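December 4, 2019
Posted by the linen table, Urkden workshop notebook

Back on towels and small cloths today, and mostly I want to get down how the table is set up before I forget. The Karaca table is still my favorite for folding — pale wood, smooth enough that cloth slides when you want it to. It does throw back a lot of light in the middle, which makes white hems hard to find. I'd love a matte cover for it, maybe in March if there's money left.

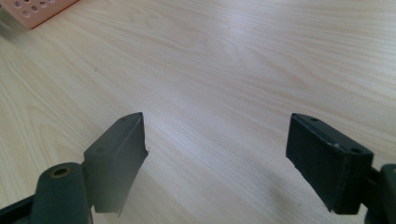
Pale tabletop with the glare patch, corner of something pink and perforated top left.

Basket goes on the left, long sides pointing toward the back, and the folding happens on the right. I tried it the other way for a while and kept bumping my elbow. The white towel is 600 by 1277 mm by my tape (yes, I measured it twice, it's an odd one from the Olmont bundle). Folded into a rough rectangle it fits next to the basket fine, but the near-left corner likes to bunch up. Flatten that before the next fold or it only gets fatter!
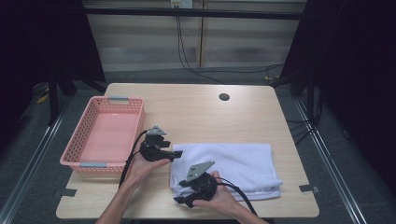
Small printed cloths

These are a different animal. The white one with the little blue-gray cartoon faces is soft and knit, and it crumples if you so much as look at it. Best grip so far is right on the hemmed edge, then let the rest hang.

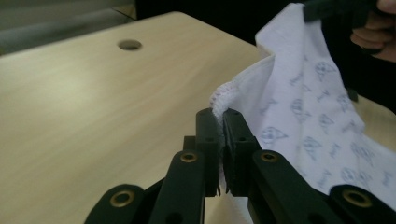 Notebook author, textiles bench, Urkden

To do: ask Nomton if they still have the plain cotton squares, and try the same hem grip on those. Also re-weigh the bundle, I wrote down 700 g and then 2000 g on the same page and I can't tell which one was with the basket.

Recent entries
Pillowcases, second try
Which basket for which shelf
Hems and where to find them

Contact the Urkden workshop | Back to top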